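# Lab visit: hand-held gripper demonstrations at Lirdale
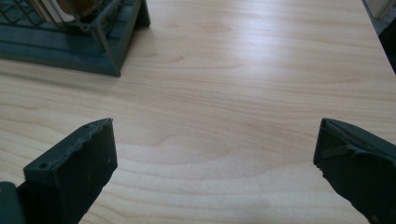 The manipulation group at Lirdale opens its lab to outside engineers every September. I went to hear about one result in particular: a filtering method that discards a part of the demonstration data before training and gets a better policy from what is left. Struan Tosh ran the session. Agnes Farquharson, who wrote most of the filtering code, took the second half and the questions.

## Setup

Demonstrations are collected with a hand-held two-finger gripper with a camera attached. An operator holds the tool, does the task, and the camera video plus the recovered tool trajectory become the training data. No arm is involved until evaluation. The group calls its collection software Nurkari. It handles calibration, time alignment and episode bookkeeping, and it writes one directory per episode.

The fingers are dark green plastic, and the set I looked at had chips and scuffs along the upper rim of one finger. I asked whether finger wear showed up in the results. Tosh said they had not isolated it. They log the finger set used for each episode, so the comparison could be run later, but it is not in the current report.

The work surface is a pale wood tabletop with a slight gloss. I mention this because the finish came up again in the discussion of tracking. The camera sees a lot of table during the approach phase of an episode. Wood grain gives the visual tracker something to hold on to, and diffuse reflection takes some of it away. The whitish sheen on the surface moves with the viewpoint, so features found inside it do not behave like points fixed to the table. A wire rack on a green base is also within view of the tool, toward the back. Thin wire is another known source of bad matches.

## The problem

The data set presented consists of 1,847 episodes of tabletop pick-and-place. The baseline policy trained on all of them had a failure that the group spent most of the spring trying to explain. It would approach correctly, stop above the object with the fingers open, and then drift sideways. Collecting more data made the drift slightly worse.

The first suspect was the network. They changed the observation history length, the action horizon and the image resolution. None of these removed the drift.

The second suspect was the data, and this is where the method comes from. Farquharson replayed the recovered trajectories against the video and found that many episodes contained short stretches where the tool was stationary in the video but moving in the trajectory. The offset was small, a few millimeters, and it was concentrated in the part of the episode where the open fingers were over bare table. In that part there is no object between the fingers, and the lower part of the view is mostly fingers and table surface.

The fingers themselves contribute to the error. They are fixed relative to the camera, so any feature on them votes for zero motion. A mask covers them in the tracking stage, but the original mask was drawn for fully open fingers and left out the shadow under each one. A shadow edge moves partly with the tool and partly with the table, and the tracker treated it as scene.

## The method

The filter is called Niven. It has two stages.

1. **Consistency check.** Each episode is tracked forward and then backward in time. Where the two trajectories disagree by more than a threshold, the segment is flagged. The threshold is set per session from a calibration clip recorded at the start.
2. **Segment removal.** Flagged segments are cut and the episode is split. A remaining piece is kept only if it is longer than 50 video samples. Shorter pieces are dropped entirely.

The choice to cut segments and keep the rest of the episode is the main difference from what the group did before, when any flagged episode was thrown out whole. Under the old rule 143 episodes were lost, and these were disproportionately the ones with long, careful approaches - exactly the behavior they wanted the policy to learn.

There was a question from the audience about smoothing the flagged segments as an alternative to removal. They tried it. Smoothing hides the disagreement but leaves the bias in place, and the policy trained on smoothed data still drifted. Farquharson showed the two sets of end-effector traces on the same axes, and the difference was easy to see in the last part of the approach.

## Result

Evaluation was on a fixed arm carrying the same finger geometry, with object start positions drawn from a list prepared before training. Success was 77 percent with the filtered data. The unfiltered baseline was clearly lower on the same list, although Tosh declined to quote it as a single number because the baseline runs were split across two controller versions. I would have preferred to see the baseline repeated on the current controller. He agreed, and said it was scheduled.

The failures that remain are mostly grasp failures. The arm arrives at the right place and closes at the wrong height. Depth error from the tracker is one candidate. Another is the finger shape - the top edge of the finger is slanted, and operators judge height by that edge when they hold the tool, while the contact area is farther down the finger. No experiment has separated the two.

## Second table

We were also shown a comparison using Dorix, a separate tracking package maintained by another group in the same building. Dorix produces fewer flagged segments on the same video. It also takes much longer per episode, and it fails outright on some sessions where the default tracker merely degrades. The group's position is that a filter on top of a fast tracker is the better trade at their collection rate. On the evidence shown I think that holds for this task. It may not hold for tasks with long periods of occlusion, where cutting segments would leave very little.

## Notes for our own work

- Draw the finger mask for several openings and include the shadow region.
- Record a stationary clip at the start of each session. We skip this at present.
- Run forward and backward tracking on our existing episodes before collecting any more.
- Try a matte surface. Lirdale has not tested one, and Tosh did not want to guess how much of the flagged data would disappear.
- Ask for the segment length sweep. The chosen minimum was explained as a compromise, but no plot was shown.

The Niven code will be shared with visitors on request once the configuration files have been cleaned up. Farquharson is the contact for that. The baseline rerun will be added to the same report when it is finished.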